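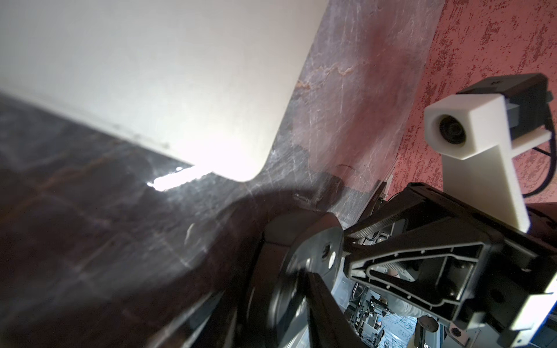
Worktop next to the red wall, cream board left in place. Scratches show best towards the lighter patch.

Fine scratches in dark marble worktop: rehone, repolish or leave?

lalludis42
Looking for advice on a polished marble top, charcoal to brown-grey with white and grey veins. It goes lighter and slightly mauve in one area, and that is where the scratches are easiest to see. They are fine, they cross each other in all directions, and I can only just feel the worst of them with a fingernail. There is also a thin rusty tan vein which I would like an opinion on. Is it part of the stone or is it iron staining?

The top came with the house. The previous owners left a folder with an invoice from Bolten for the cutting and fitting, but it gives only a job number (2284) and "marble, dark, polished". No quarry name.

What I have done so far: washed it with pH neutral soap, dried it with microfibre, looked at it under a torch held low. No sealer applied by me. Water left on the dark part for ten minutes leaves no mark.

Questions:
Can scratches of this depth be polished out by hand?
Does the rust vein need treating first?
Do I have to do the whole run or can I do the light area only?

slabside
By hand, yes, if you are patient and the scratches are as shallow as you say. The nail test is the one that matters. Nail glides over: polishing powder and a felt pad. Nail catches: you need to go back to a diamond pad and work up again.

Don't spot treat. On a dark polished stone a repaired patch shows as a different gloss level the moment light comes across it. You have a strong reflection just under the edge of that board, so the finish still has plenty of gloss there and any dull patch next to it will be obvious.

grout_and_about
Disagree on spot treating. I have done small areas on my own top with a 3000 pad, wet, by hand, and feathered the edge out well past the damage. You can find it if you know where to look and put your eye level with the stone. Visitors don't. A whole run is a lot of slurry next to a textured wall.

On the vein: looks natural to me. It wanders the way a vein does. A rust stain from a tin or a pan would normally have some sort of outline to it.

slabside
A 3000 pad will not remove anything you can feel. It will put a shine on the shoulders of the scratch and leave the bottom where it was. What grit did you start at?

grout_and_about
Started at 3000. Mine could not be felt. I said small areas and I meant light damage.

slabside
Then we agree on your top and disagree on his.

munteanu_stone
I fit stone for a living. Three points.

1. Establish that it is marble. Put one drop of white vinegar somewhere out of sight, such as the underside of an overhang. If it fizzes or leaves a dull spot it is calcareous and the advice here applies. If nothing happens you may have a different stone sold under the name, and marble powder will do nothing to it.

2. The scratches are probably not all in the light area. Pale stone and dark stone show wear differently depending on where the lamp is. I can make out a few faint ones in the shaded part too. Move the lamp before you decide where the damage stops.

3. Leave the rust coloured vein alone. Iron removers are often acidic and will etch the polish on either side of it. If the vein is iron bearing it can darken if it is kept wet, so keep any wet polishing short there and dry it at once.

lalludis42
Thanks. Vinegar drop done on the underside at the back: slight fizz and a dull ring. So it is calcareous.

Moved the lamp as suggested. You are right, there are more in the dark stone, all fine, and I had missed them.

tap_end
What is the cream board made of and what is under it? People slide boards about with grit trapped beneath them and that gives you exactly this sort of crosshatching. There are small dark specks along the lower edge of yours.

lalludis42
It is smooth and slightly glossy, some sort of plastic I assume. No feet. The specks don't come off with a cloth. I hadn't considered it as a cause. It does get pushed about.

tap_end
Fit small silicone feet, or lift it every time. Wipe under it before it goes back. If you repolish and change nothing else you will be posting again by December.

grout_and_about
Not convinced. Plastic won't scratch marble.

tap_end
The plastic won't. The grit under it will. Flour dust no, sand off a leek yes. Quartz is 7 on Mohs and calcite is 3.

Drernatcombe_Dave
I would leave it. It is a kitchen surface and marble wears. Mine went from polished to a soft sheen over the years and I prefer it. If the gloss bothers you, have the lot honed once and scratches stop showing to the same extent. It also gets rid of the glare.

slabside
Honing a dark stone makes it look grey. Some people like that. He should see a sample first, as there is no cheap way back.

munteanu_stone
Agreed on the sample. Hone a test patch under the microwave or wherever is least seen, let it dry overnight, then look in daylight. An enhancing sealer brings back some of the colour but not the reflection.

If you stay with polished: mask the wall with 2 layers of film, taped at the joint. That wall is textured by the look of it, and marble slurry in a rough finish is tedious to get out. A sponge will only move it about.

lalludis42
The wall has a speckled finish, pink with darker red flecks, and I have no spare paint for it, so film it is. Plan at present: test patch at the far end, felt pad and powder first, then a diamond pad only on the scratches that catch the nail. Board is off the worktop until I get some feet for it. Will report when the test patch has dried.

slabside
Clean the felt pad between passes, and take the lamp reading again before you move up a grit.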